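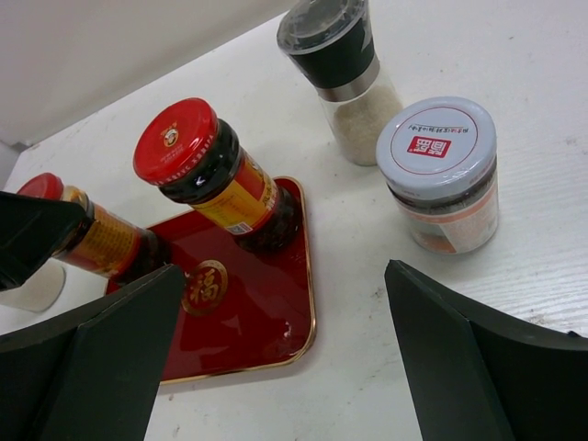
What is in the Wodgate fire call data?

Incident records from the Wodgate Fire Department, one row per call, covering structure fires, brush fires, vehicle fires and false alarms. Medical runs are not included.

Source

Records were exported from the department's Vollar dispatch system and cleaned by Siiri Ozoliņš. Narrative text was typed by the officer in charge after each call. Spelling in the narratives was left as entered, apart from street names, which were matched to the county list.

Files

calls.csv - one row per incident
units.csv - one row per unit sent, joined on call_id
narratives.txt - free text, keyed by call_id
codes.csv - lookup table for cause and property type

Main fields in calls.csv

call_id: text, unique
time_out: local time the page went out
time_in: local time the last unit cleared
block: street address cut down to the block of 100
cause: code, blank if under investigation
mutual_aid: 1 if Aravena or Drurnness sent a crew, else 0 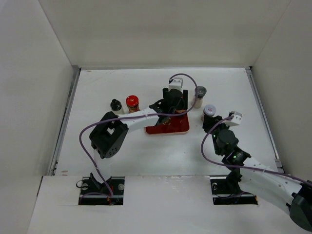
Known problems

Nearly 300 rows have no time_in. Most are grass fires handed over to the landowner, where the closing radio call was never logged. Do not fill these with zero.

Cause codes changed with the switch to Vollar. Code 4 meant "rubbish or debris" in the old system and means "open burning" in the new one. The column code_set says which list applies. Six calls have two cause codes separated by a slash and will break a strict integer parser.

Mutual aid is recorded from the Wodgate side only. A call that Drurnness ran alone inside the district is missing, even if Wodgate was put on standby.

Privacy

Names of residents, callers and injured persons were replaced with [NAME]. House numbers were removed from the narratives. Vija Pärn checked the replaced text by hand. Report anything that slipped through and the row will be pulled until it is fixed.

Updates

Last export: Oct 29, 2026. The November file will add hydrant numbers to units.csv - existing column order stays the same.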